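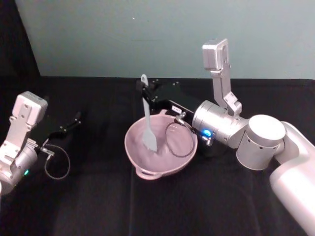 4. August 2018 — von Thư Kim

14 Kommentare | 83 Mal geteilt

Wer Frau Drendmont in ihrer Backstube besuchen will, muss erst einmal durch den Hof, an den Fahrrädern vorbei und dann eine Treppe hinunter, die für Menschen mit Mehlsack auf der Schulter eine Zumutung sein muss. Unten riecht es nach Zitrone und warmer Butter, und noch bevor ich meine Jacke ausgezogen habe, habe ich schon ein Stück Rührkuchen in der Hand. »Erst essen, dann fragen«, sagt sie, und so machen wir es auch.

Seit vielen Jahren gibt sie hier Backkurse, kleine Runden, selten mehr als sechs Leute, und immer geht es am Anfang um das, was die meisten für selbstverständlich halten: eine Schüssel und einen Teigspatel. Ich hatte mir vorgestellt, wir würden über Sauerteig reden oder über die Frage, ob man Eier wirklich zimmerwarm verarbeiten muss (muss man, sagt sie, aber sie tut es selbst nicht immer). Stattdessen reden wir fast zwei Stunden lang über Schüsseln.

»Die Leute kommen mit teuren Küchenmaschinen an und haben keine Schüssel, in der man ordentlich rühren kann«, erzählt sie und lacht dabei so herzlich, dass man sich gleich ein bisschen ertappt fühlt. Ihre erste eigene hat sie von ihrer Großmutter bekommen, cremeweiß, mit einem Sprung am Rand, und sie hat sie bis heute — nur gebacken wird damit nicht mehr, darin liegen jetzt die Ausstecher. Für den Alltag mag sie es bunt. Rosa, Hellblau, ein kräftiges Gelb. »Ich weiß dann sofort, was wo drin ist. In der rosa Schüssel ist bei mir immer der Teig, und wer da Salatsoße anrührt, der bekommt es mit mir zu tun!«

Und der Spatel? Da wird sie ernst, jedenfalls so ernst, wie sie eben werden kann. Grau ist ihr am liebsten, sagt sie, der weiße verfärbt sich beim ersten Kirschkompott und der rote sieht nach einem Winter müde aus. Wichtiger als die Farbe sei aber die Kante. »Der muss sich an die Schüssel schmiegen, sonst schieben Sie den Teig bloß spazieren.« Sie macht die Bewegung in der Luft vor, einmal außen herum, dann von unten durch die Mitte, und dreht dabei mit der anderen Hand eine Schüssel, die gar nicht da ist. Im Kurs lässt sie das alle erst einmal trocken üben, ganz ohne Teig. Manche finden das albern, gibt sie zu, vor allem die Herren, aber spätestens beim Eischnee sei Ruhe.

Überhaupt der Eischnee. Ich gestehe ihr, dass mir meiner jedes Mal zusammenfällt, und sie nickt so verständnisvoll wie eine Hausärztin. »Sie rühren. Sie sollen aber heben.« Ein Drittel zuerst, das dürfe man ruhig etwas gröber behandeln, das lockere den schweren Teig, und danach der Rest, langsam, mit möglichst wenig Zügen. Aufhören solle man, wenn noch ein paar helle Schlieren zu sehen sind. »Das letzte bisschen macht der Ofen.«

Dann erzählt sie von der Sache mit dem Tuch. Unter ihren Schüsseln liegt beim Rühren immer ein gefaltetes Stück Stoff, am besten dunkel und ein wenig griffig. Gelernt hat sie das in ihrer Lehrzeit in der Konditorei Vesach, bei einem Meister namens Žukauskas, der wohl wenig sprach und viel brummte. Mehl sieht man auf dem dunklen Stoff zwar sofort, aber genau das habe er gewollt: Wer kleckert, soll es merken. Sie selbst ist da milder geworden. »Bei mir darf gekleckert werden. Aber abgewischt wird auch.«

Im Februar hat sie den Raum umgeräumt, der große Schrank ist an die Rückwand gewandert, und endlich passt ein zweiter Arbeitstisch hinein. Für die neuen Kurse gibt es schon eine Warteliste, auf der auch eine Gruppe aus Stirkside steht, die unbedingt Biskuit lernen möchte. Ob sie nicht manchmal Lust habe aufzuhören? Sie überlegt lange und schneidet währenddessen noch ein Stück Kuchen ab. »Im August vielleicht, wenn es hier unten so heiß wird, dass die Butter wegläuft. Dann denke ich, ach, lass es gut sein. Und dann kommt jemand und hat zum ersten Mal einen Boden hinbekommen, der nicht wie eine Schuhsohle ist, und strahlt, und dann bleibe ich halt.«

Das zweite Stück habe ich übrigens mitgenommen, in Butterbrotpapier. Es hat die Heimfahrt nicht überstanden.

Kommentare

Marlies_K.
So ein schönes Gespräch! Bei uns war die Teigschüssel immer die gelbe, und wehe, jemand hat Kartoffeln hineingeschält.

backfee77
»Sie rühren. Sie sollen aber heben.« Das hänge ich mir an den Kühlschrank. Weiß jemand, ob man das mit dem Drittel auch bei Mousse so macht?

Otto
@backfee77 ja, genauso. Schokolade aber vorher etwas abkühlen lassen.

Weitere Kommentare laden (11)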